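Okness Maker Forum > Robots and Automation > Build Logs

Topic: Home arm, wrist camera and the simulator, before I cut metal

moya_bench
February 4, 2020

Hello to all. I continue here the log of my small arm which I began in September. The base and the first three joints are ready and they stand in my kitchen. My wife is patient, but I would like to finish before she stops being patient.

Now I am at the wrist. My plan is a gripper with two parallel fingers and a small camera behind it that looks forward between the fingers. Before I cut the bracket I made everything in the simulator, because one bracket from the workshop in Plermont costs me a morning of travel. The first task for the arm will be to take a hand tool from the table and give it to me. I started with a hammer, as it is heavy at one end and I want to know the worst case early.

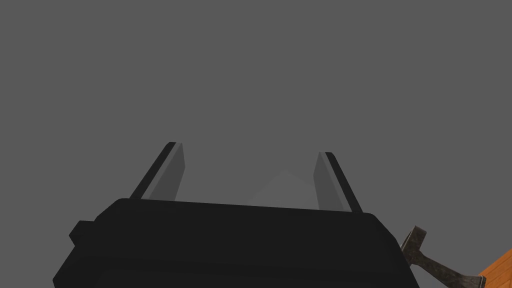
My question is about the position of the camera. With the bracket as I have it, the body of the gripper takes a lot of the bottom of the view. I can see both fingers well, and this was my wish, but the hammer is far to the right and I see only a little of the table. If I move the camera up by 22 mm I win more table, but then the cable must go over the joint and it will rub. What would you do?

The arm weighs more than I planned, so please no heavy solutions. The complete wrist should stay under 700 grams.

solder_and_tea

Nice progress! I would not move the camera at all. You need the fingers in the view for the last few centimeters, and for finding the tool you can simply drive the arm to a "look" pose, high above the table, and take one picture from there. I do this with mine and the bracket is a flat piece with two bends.

Plermont_Pete

I don't agree with the above. A look pose is fine until somebody moves the tool after you looked. Put a second camera on a fixed post beside the table and leave the wrist one for the end. A fixed camera is also much easier to calibrate.

moya_bench

Thank you both. Pete, I thought about the fixed post, but the kitchen table must be a kitchen table again in the evening. Every time I put the post back I would have to calibrate again. For me the look pose sounds better.

gearlash

Different point. Your fingers are flat plates with nothing on them. A hammer handle will turn in flat fingers the moment you lift it away from its balance point. It has nothing to do with the camera, but you will meet this problem first. Glue some rubber on, or cut a shallow V.

Also, is your handle in the simulator metal? It has the same dark, speckled look as the head. If you took the mass from the model, check it.

moya_bench

Good eye. I used one texture for the complete hammer and did not think about it. The mass I typed by hand, but I set the same density for head and handle, so the balance point is surely wrong. I will correct this tonight.

About the V – I worry that then I cannot take flat things, for example a ruler.

solder_and_tea

A V at the tips only, flat lower down. You get both.

Plermont_Pete

Or rubber and be done. I have seen people spend a whole winter on finger shapes. And I still say fixed camera, but it's your kitchen :)

buvbridge_lathe

If you come to the Buvbridge workshop instead of Plermont, we have a small bending brake now and you can try two or three brackets in one visit. Bring the wrist with you, not only the drawing. For the cable, leave a loop at the side of the joint and clamp it on both sides. Mine runs like this for 292 hours by the counter and the sleeve has no mark.

moya_bench

This is very helpful, I did not know about the brake. Then my order is: correct the hammer, rubber on the fingers, camera stays where it is, and I write the look pose. If the loop works I will try the 22 mm also, only to compare.

One more small question for buvbridge_lathe. Which screws do you use for the clamp? I have only 6 mm long ones in the box and I think they are too short.

buvbridge_lathe

Too short, yes. Take 10 mm and put a washer under the head. There is a tin of them next to the drill press, help yourself when you come.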